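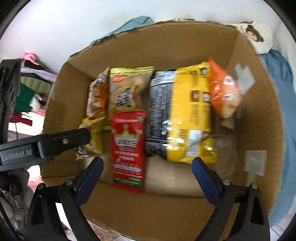
4. Learning from hand-held gripper recordings

Course notes, Robot Learning II, Hadville. Notes by Si-woo Ha, revised by Tomás Tierney, 2025-03-22.

4.1 Where we are

Last time we looked at teleoperation, where a person drives the real arm and we record the joint angles. It gives clean data but it is slow, and the arm has to be in the room. This section covers the other common route. A person carries a gripper with a camera fixed to it and does the task by hand. The policy is then trained on the video, the path of the gripper and the opening of the fingers.

4.2 What the policy sees

The wrist view is the only image input in the Tustia study. Both fingers stay in view, so the network can read the opening from the picture as well as from the width signal. The walls of a deep box limit the angles from which the fingers can come down, and soft snack bags add a second problem. They crease, they shine, and they lie over one another. A bag that overlaps its neighbour has no clean outline, and glare on the plastic can look like an edge.

Work through these points before the seminar:
– Which packages could be gripped by a top seal, and which would need a pinch across the body?
– If the largest package is lifted first, what might shift?
– Would you trust a depth sensor on shiny film?

4.3 The Tustia study

The training set held 3,868 demonstrations of picking soft packages out of open boxes. Actions were written relative to the current gripper pose, so no fixed base frame was needed. This matters because the hand-held tool has no base, and the robot used for testing does.

Two policies were compared. Alva predicts a single next action. Gevon predicts a short block of actions, carries out the first part and then plans again. Both used the same image encoder and the same data.

Each policy was given 169 test picks on the arm. Gevon did better on overlapping bags. Alva often stopped just above the contact point and made small movements back and forth – the usual sign of a policy averaging between two grasps. On packages standing clear of the others there was little between them.

4.4 Limits

The human wrist can reach poses that the arm can't. Paths outside the arm's reach were removed before training, and this took out more of the corner grasps than the central ones. Expect a weaker policy near the walls.

Timing is the other weak spot. A delay between the camera and the width signal teaches the policy to close late. Check the delay before each recording session and again afterwards.

4.5 Exercises

1. Write the relative action for a gripper that moves 2 cm forward and turns 7 degrees about its own vertical axis.
2. Explain why removing unreachable paths changes the spread of grasps in the data.
3. Suggest a test that separates a timing error from a poor choice of grasp.

Marked answers go back in the October folder with last term's set.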